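How to coil and store a power strip so the cord stays good

Posted by Beatriz Loureiro
17 May 2025

In our house we had a drawer with all the extension cords and power strips together, and each time we needed one, we had to pull out the whole family. In February I finally decided to make order. Since then I put away every strip in the same manner, and I want to share the steps, because many people wrap the cord in a way that damages it after a while.

You need:
- a power strip, unplugged from the wall and with nothing plugged into it
- a flat table or a board to work on
- a dry cloth
- one hook-and-loop strap (mine are from Wirkby, the narrow ones)
- a paper label and a pen

Step 1. Check before you clean

Look at the full length of the cord. Let it pass slowly between your fingers, from the strip to the plug. You are searching for cuts, flat places, or a place where the cord feels softer than the rest. Pay more attention to the two ends, where the cord enters the strip and where it enters the plug, for there it bends the most. If you find damage, do not repair it with tape. The strip must go to the recycling point for electrical things.

Look also at the outlets. Brown color or a melted edge means the same: the strip is finished.

Step 2. Wipe it

Use the dry cloth only. Please do not spray anything on the outlets. For the dust in the slots I turn the strip with the outlets down and tap it with my hand. A soft brush is also good, but never a metal tool.

Step 3. Take the twist out

This is the step which I skipped for years. A cord that was always rolled in one direction keeps the twist inside, and it will not lie flat. Hold the strip with one hand, let the plug hang down freely over the side of the table, and wait until it stops turning. With a short cord there is not much to hang, so you can simply lay everything on the table and turn the plug a little until the cord relaxes.
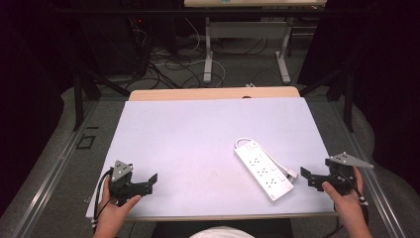 Step 4. Make the loops

Start from the strip side and go to the plug. Make loops as wide as your open hand and put each one on top of the last. If a loop wants to stand up, roll the cord a half turn between your thumb and finger, and it will lie down. Do not pull tight, and do not wrap the cord around the body of the strip. I know that it looks tidy, but it makes a hard bend exactly at the point where the cord comes out.

With a very short cord, one or two loops are enough. You can lay them beside the strip, with the plug near the end.

Step 5. Close it

Put the strap around the loops, in the middle, and close it softly. You should be able to pass one finger under it. I do not use rubber bands, they become sticky in the summer and leave a mark on white plastic.

Step 6. Label and put away

I write on the label the length of the cord and the room where we normally use the strip. Then I put it in a shallow box, with the outlets up. Our box is a Villia, and it holds 3 power strips side by side without pressing. Put nothing heavy on top.

When you take it out again

Open all the loops before you plug it in. A cord which is still coiled can become hot when it works. And do not connect one power strip to another, even when the wall is far away. In this case it is better to buy one with a longer cord.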